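Sunscreen pilling under foundation
Posted in March by Stellon

I would be grateful for advice on a difficulty with layering. For the past 4 weeks I have applied a mineral sunscreen over a hydrating serum each morning, and by the time I add foundation the product rolls into small grey crumbs along the jaw and beside the nose. The serum is the Risoser gel and the sunscreen is a factor 50 cream. Both are comfortable when worn alone. My skin is dry in winter and combination for the remainder of the year. Is one of the two products at fault, or is the order of application incorrect?

Ansari
Reply posted Saturday

The order is correct. Pilling of this kind usually indicates that too much product has been applied in too short a time. Members are advised to reduce the serum to a thin layer and to allow it to settle fully before the sunscreen is applied.

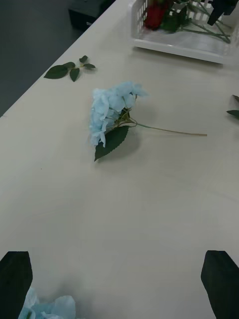

Reading time: 3 minutes (482 words in full thread)

The sunscreen itself should not be reduced, as a thin layer will not give the protection stated on the label. It should be pressed on with flat fingers - rubbing is the most common cause of crumbs along the jaw. Foundation may then be applied with a damp sponge. If the problem continues, leave out the serum for three mornings and note whether the sunscreen behaves differently. Gels that leave a slippery film are often unsuitable beneath mineral creams, and such a serum may be kept for the evening.

Stakside

I had the same trouble and changed my foundation. Mine was silicone-based and the new one is water-based. It cost over 70 pounds, so I would request a sample first.

Stellon

Thank you both. I shall omit the serum as suggested and report the result in this thread.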